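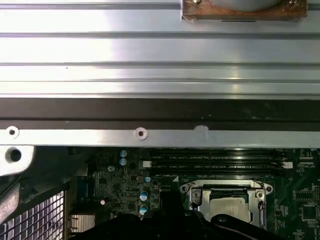 Grooved aluminum with a rail along it. Two round holes in the rail.

GRISTHAM GIFTS AND NOVELTIES, RUDLEY BRANCH
Shop floor and stock safety check, with comments
Date: 5/7/26
Checked by: Marcelle Tessier
Read and signed by: Emiliano Espinoza
Form 2229

Mark each line OK, FIX or PULL. PULL means it comes off the shelf today, including the display piece, including the one by the register that everyone likes.

SECTION A: THINGS THAT HOLD HOT DRINKS

A1. Handles firmly attached. OK
Gave each display piece a good tug. The mug shaped like a boot has its handle where the tongue would be and it feels wrong in the hand, but it is attached.

A2. Chips and cracks on rims. FIX
One chipped egg cup, turned so the chip faced the wall. Whoever did this has a future in display but the cup has gone in the bin.

A3. Color-change items carry the "hand wash only" sticker. FIX
The stickers are on the boxes. They are not on the display pieces, and people buy the display pieces. Patricio to print more.

A4. Lids and sippers fit. PULL
The Gradholm travel cup with the moustache lid. The moustache comes off. It comes off easily and is the perfect size for a small child to swallow. All stock to the back room, and the supplier has been told in plain language.

A5. Teapot spouts pour where they point. OK, mostly
The elephant pours fine. The swan pours down its own neck. Put a card beside it saying "decorative" and moved it away from the tea.

SECTION B: THINGS THAT LIGHT UP, BUZZ OR SING

B1. Battery doors need a screwdriver or a coin to open. PULL
Singing bottle opener opens with a thumbnail and has button cells inside. Pulled. The quiet in that corner is an unrelated benefit.

B2. Plug-in items have an undamaged cord. FIX
The cactus lamp cord has been pinched behind the shelf bracket since at least last September, when I wrote the same comment. Unplugged it and took it off the shelf. Please do not plug it back in to "cheer up the window."

B3. USB desk gadgets: no hot spots after an hour switched on. OK
Left the mug warmer and the tiny desk fan running while I did Section A. The warmer was warm and the fan was cool. Marwan K. asks why we only run them an hour when customers leave them on all weekend. Fair point. See B4.

B4. Display gadgets switched off at closing. FIX
They run off a power strip with a big red switch on it. The switch works. I tried it several times.

B5. Power strips not chained together. FIX
One strip plugged into another behind the snow globes. I know who did it and they know I know. Undone by 300 cm of proper extension lead from the stock room, taped along the wall.

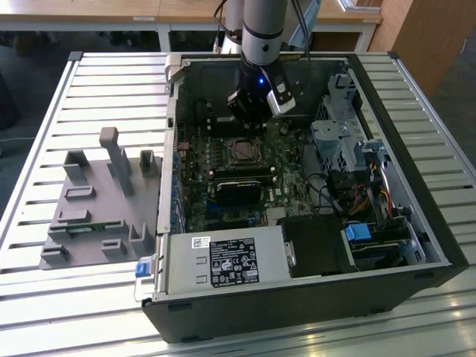 Open computer tower lying on its side, gripper just above the motherboard.

SECTION C: SHELVES AND FLOOR

C1. Heavy stock on low shelves. FIX
The Guérin cast-iron bookends (the two halves of a dachshund) are at head height. They look very good there. They will look less good on somebody's foot. Moved to the bottom shelf, front half and rear half together, please keep them that way.

C2. Shelf brackets tight. OK
Went along with the screwdriver. A couple took a quarter turn, none took more.

C3. Spinner racks do not tip when spun. FIX
The key ring rack leans when all the popular names are sold and only the unusual ones are left, and they are all on one side. Spread the Mortimers around.

C4. Aisles clear, wide enough for a stroller. FIX
The cardboard cutout of the man holding a giant pencil is back in the middle of the aisle. I walked into him and apologized.

C5. Floor free of water, glitter and loose packing beans. FIX
No water. Glitter is beyond my powers. It was here before me. Beans swept up.

SECTION D: LABELS AND SMALL PRINT

D1. Toys and things that look like toys carry an age warning. FIX
The erasers shaped like fruit smell like fruit. The warning is on the back in gray letters on slightly different gray. Add a shelf card, red, large.

D2. Scented candles have a care label on the base. OK
All have one. "Bacon Morning" has one and I recommend reading it before lighting, then not lighting it.

D3. Joke food is marked as not food. PULL
The fake chocolate bar has lost its sleeve on four pieces, so it is now simply a chocolate-looking block of wax. Pulled the four. The rest can stay if the sleeves stay on. Please stop leaving one on the break room table.

D4. Glitter, slime and putty in sealed tubs. OK
One tub had been opened and closed again. Thrown out.

SECTION E: STOCK ROOM

E1. Exit door opens fully and is not blocked. FIX
Opens to roughly the width of Marwan Bitar, who demonstrated. He is thin. Boxes of advent candles moved, door now opens all the way. They can live under the stairs until they are wanted.

E2. Step stool in good shape, feet on. OK
Both rubber feet that went missing have been found and put back. They were in the lost property box.

E3. Box cutters put away with blades in. OK
First time this line has been OK. Well done all.

E4. Returns shelf cleared. FIX
Patricio is holding on to a whoopee cushion marked "did not work." I have not asked how it was tested. Out by the end of the month.

COMMENTS FROM THE BRANCH

E.E. -- Agreed on all PULL lines. On A5, can the swan go back if we turn the card so it reads better? It is our best seller in that price range.

M.T. -- No objection to the swan as an ornament. I do object to it being next to the tea.

M.K. -- The man with the giant pencil has been moved beside the greeting cards. Sales of pencils unchanged.

P.I. -- New stickers for A3 printed. They came out a little small. Printing again.

Still open: A3, B2 (new cord or scrap the lamp), D1, E4. Everything else was done while I was standing there, and I stood there until it was.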